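FOR RELEASE IN NOVEMBER

Pomatow puts out its hand-held gripper comparison, and the soft stuff wins our attention

Hi, I'm Ffion Ruddock, I run testing at Pomatow, and they've let me write the release this time. Our marketing people wanted a page and a half with the word "solution" in it. You're getting me instead, so grab a coffee.

Today we're publishing the results of our hand-held gripper comparison. We took two fingertip designs, the Bevico long tip and the Hájek short tip, put each of them on the same hand-held body, and spent 10 weeks folding, lifting, turning and sorting clothes with them. Every session was recorded with a wide-angle camera mounted on the tool, so the people who train robot policies can see pretty much what the fingers see. The full write-up, the scoring sheets and a sample of the recordings are free to download from our site as of this morning.

Why clothes? Well, everyone who sells a gripper will show you a gripper picking up a block. I've sat through so many blocks! A block doesn't slump when you lift it by a corner, and it doesn't have a sleeve that was hiding under the rest of it. Most of the customers who call us want help with laundry, hospital linen or returns sorting, and they were getting numbers from us that had nothing to do with their day. So Miloslav Bednárik and I sat down one afternoon with a pot of tea and rewrote the whole test plan around fabric.

We ran 227 trials in total. Of those, 121 used the Bevico tips and the rest used the Hájek ones. The split isn't even because we lost most of a week to a linkage pin that kept working itself out, and by the time Jondex had sent us new pins the homes we'd booked were only free for a short while. I'd have liked a cleaner split. The report says so on page one, and the scores are given per trial so you can do your own math.

A word on the homes. We started in our own lab on a flat gray table with good lights, and the results were lovely, and then we moved to real bedrooms and living rooms and the results were a lot less lovely. Patterned bedding turned out to be the thing that bothered our tracking software most. Big prints are fine for the person holding the gripper, you just look at the sweater and go, but the software wants to know where the garment stops and the bed starts, and a soft shadow along a fold can fool it. Windows were the next headache. With a wide lens you get the bright sky whether you want it or not, and the exposure hops around as you turn your wrist.

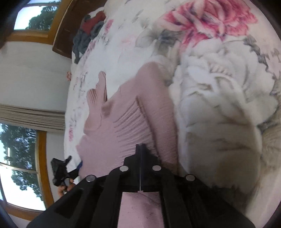

Knits were where the two tips really came apart. The Bevico tip is long and narrow, and it slides in under a single layer nicely - I got quite attached to it. On a fine knit it could lift one layer of a sleeve without bringing the body of the sweater along, which the Hájek tip managed much less often. The Hájek tip paid us back on heavy things, though. Towels, jeans, a duvet cover folded in four: it held on and didn't twist. If your work is mostly towels I'd go for the Hájek and not look back.

Ribbing gave both of them trouble. You close on a cuff, it feels solid in the hand, you lift, and the rib stretches and creeps out between the fingers. We tried closing harder and that left marks on the softer yarns, so we stopped doing that. The better trick was to come in across the ribs and take a bigger bite. There's a section on it with Miloslav's notes, which are shorter and more polite than mine.

We also compared two camera mounts. The high mount gives you a calmer view with more of the room in it, and the low mount gets you closer to the fingertips but loses a lot behind the linkage arms. Going in, I was sure the low mount would win. It didn't, at least for folding, where you need to know what the far sleeve is up to. For picking small items out of a pile I'd still want the low one, and we'll be going back to that in the spring.

Miloslav, who did most of the data cleanup, asked me to include a line from him, so here it is: "Please read the failure notes first. They took the longest to write and they will save you the most time." I agree with him, mostly. I'd read the bit on ribbing first.

What's in the download: the full report, the scoring sheets for both tips, mounting drawings for the two camera positions, and around 90 minutes of sample recordings with the labels we used. You're welcome to use any of it in your own tests, and if your scores look different from ours I really do want to hear it. Tell us which fabric, which tip, and how worn the pads were. Pad wear mattered more than I expected, and we only began logging it partway through (my fault).

Next up is two-handed work, with a gripper in each hand, on fitted sheets and hooded sweatshirts. We have the trial plan drafted and we're looking for more homes with awkward beds, low ceilings, dark rooms, all of that. Hotels and laundries are very welcome to get in touch too.

About Pomatow

Pomatow tests grippers, tool-mounted cameras and controllers for companies that handle fabric and other soft goods. We don't make grippers ourselves. Bevico and Hájek supplied tips for this comparison and saw the results at the same time as everyone else.

Press contact

Ffion Ruddock, Head of Testing, Pomatow. Use the press form on our website and it comes straight to me. Mornings are best - after four I'm usually in somebody's spare room with a basket of sweaters.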